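Gomlow Footpaths Project
Progress report to the Culetti Fund
August 19, 2023

Summary of the period

We are very happy to report that the Woritz riverside path is open again from the Gomlow mill bridge to the old ferry landing. Your grant paid for the drainage, the new surface on the wet stretch and the first batch of marker posts. People started using the path the same evening the barriers came down, and we've had notes through the door from walkers who hadn't been able to get along there since the bank slipped. One came from a family who used to take the path to school and would like to know when the rest will be ready (so would we!).

Of the 10 work sections in our plan, seven are finished. Two are under way and the last, the field edge beyond the landing, is waiting on the landowner's harvest. We expect to get onto it as soon as the stubble is cleared and the ground will take a small digger.

Drainage and surface

The hardest part was always going to be the hollow below the mill. Water comes off the lane, crosses the path and sits there. Teshome Groundworks cut a new side ditch and laid a pipe under the path at the lowest point, with stone pitching at both ends so the outflow doesn't eat into the bank. We had heavy rain in July, just after the pipe went in, and the path stayed passable right through it. We walked it in ordinary shoes.

The surface is crushed stone rolled over a fabric layer. We had hoped to reuse the old stone, but too much of it had gone to mud, and only the top end of the hollow could be done that way. The saving was smaller than we'd written into the budget. It has been made up by the cheaper delivery route across the mill yard, which the owners kindly let us use for the whole job.

Mapping and records

Every gate, post, stile, culvert and bench now has its own record sheet, with a grid reference, its condition and the date it was last checked. The old sheets were kept by three different groups over the years and didn't agree on where anything was. We've put them into a single set and thrown out the duplicates. Two culverts that appeared on the 1960s survey turned up under the brambles, both still running, and have been added to the inspection round. 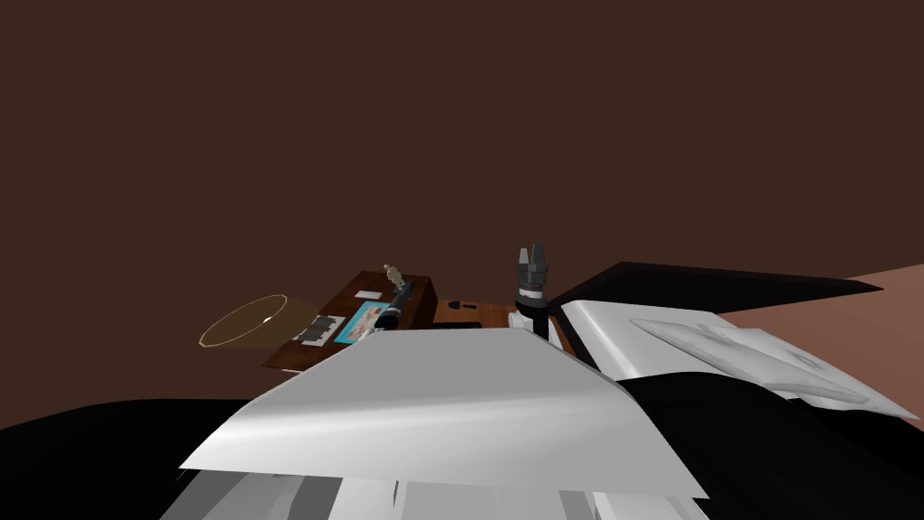 Wooden desk with a reddish-brown top, against a dark brown wall.

The printed path leaflet will be drawn from these records. It's a folded sheet with the river on one side and the village loop on the other, and it gives distances between benches, which was the thing older walkers asked for most. A large-print version will be kept at the post office and the health center. The text has been read through by people who don't know the area at all, and their questions were very useful. We had written "turn at the ash" without noticing that the ash came down two winters ago.

Gates and access

All the stiles on the finished sections have been replaced with gates. We went for a self-closing type with a long handle, which can be worked from a wheelchair or a saddle. The gate at the mill bridge had to be set back from the lane so there's somewhere to stand off the road while you open it – a small change on the drawing and a big one if you've got a stroller and a dog.

The grazing tenant asked for stronger posts where the cattle come down to drink, and we agreed. Those posts are set deeper and braced on the field side. The herd has been back in the meadow for several weeks and nothing has moved.

Benches are going in more slowly. The first are placed and very popular, especially the one looking down to the ferry landing, but the timber for the others came late and some of it was split. The supplier is replacing the split pieces at no cost to the project.

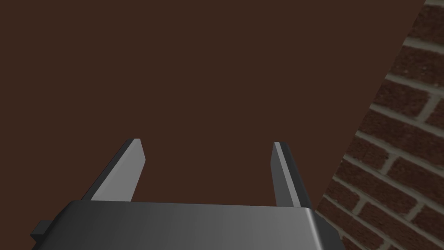 The rest of the seating will go in once the replacement timber has been delivered, starting with the uphill side of the village loop, where there's nowhere at all to rest at the moment. We'd also like to move one bench from the plan. It was meant for the bend above the weir, but the bank there is full of sand martin holes and we would sooner leave the birds alone. A spot a little farther upstream has the same view and firmer ground.

Planting along the bank

The children from Gomlow school have planted up to 60 willow stakes along the slipped bank, pushing them in by hand between the stones. Most are in leaf. The ones nearest the water have done best, and the few that failed were in the dry patch at the top, so we'll try hazel up there in the dormant season. The class is keeping a growth diary and has asked to come back every term. We'd love that to carry on after the grant ends.

Signs and markers

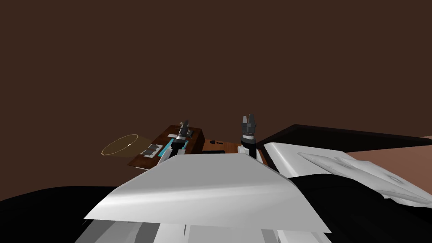
Marker posts are the piece of work we've enjoyed most, and the one that's had the most opinions. The posts are plain oak with a colored band near the top, and we wanted a band that could be picked out under trees on a gray afternoon. Dark green looked lovely on paper and disappeared as soon as it was ten steps away in the wood. Yellow was taken by the county bridleways. We've settled on a bright cyan, much like the strip on the wooden surface in the picture, which shows up well against wood and isn't a color you meet on a riverbank. Posts on the village loop will have the same band with a white line under it, so that people can tell the two routes apart at the mill.

Budget

Spending is within the agreed total. Drainage came in a little over, gates a little under, and the planting cost almost nothing beyond the stakes and the minibus. We'd like your approval to move what's left on the gates line across to benches, which would cover the change of site above the weir. The full table is in the attachment, with invoices.

Next period

The field edge is first, as soon as the harvest is in. After that come the remaining benches, the bands on the village loop posts and the printing of the leaflet. We also plan a guided walk of the whole route, with a shorter option that turns back at the landing, and we would be delighted if someone from the Fund could join us. Please bring boots for the last stretch, as it won't have its new surface by then.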